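Open Day at Latuheru

My sister talked me into it. She'd seen the poster on the bus to Fultden (COME AND MEET THE MACHINES, Sunday, free parking) and she said I'd been moping since the bakery let me go, and that a morning out would fix me. So there I was in the lobby of Latuheru with a sticker on my chest that said MARTY, which is close enough.

"Martti Rautiainen," I told the woman at the desk, and she said she was so sorry, the printer did that, and gave me a coupon for coffee.

There were 140 of us, according to the guide, and we all had to go up in one elevator. The guide was named Vilja Kauppinen and she walked backward the whole time, which I admired. I kept waiting for her to hit a plant. She never did!

I'd pictured big arms, sparks, somebody in goggles. What we got was room 414, with carpet, folding chairs and a screen on the wall. The machine we'd come to meet was called Stastano, and Stastano hadn't been built yet. It was learning to do kitchens first, she said, inside the computer, and they'd put a body on it in April if the money came through from Nurkstead.

"So where is it now?" asked a boy in the front row.

"Thinking," said Vilja, and put a kitchen up on the screen.

I've got to tell you, that kitchen bothered me. It had a pinkish-red tiled counter, just like my grandmother's, and a black toaster sitting too near the front edge, just like hers, and I actually leaned forward in my chair to push it back. My sister saw me do it. She'll be telling that one at Christmas.

"What would you ask it to do?" said Vilja, and hands went up all over. Make toast. Water the plant. A man behind me wanted to know if it could argue with his wife. I didn't put my hand up, but she looked right at me and read my sticker.

"Marty?"

"Leave the bowl where it is," I said. "The blue one. She'd want it there."

People laughed, kindly enough. Vilja didn't. She typed for a while with two fingers, and then she asked me who "she" was, and I told her, in front of everybody, about the tiles and the toast and the house we sold. It took a while. The coffee was cold by the time I got to use my coupon, and my sister drove us home the long way, past the old street.

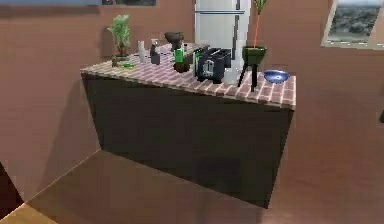 Image: Latuheru / Stastano kitchen simulation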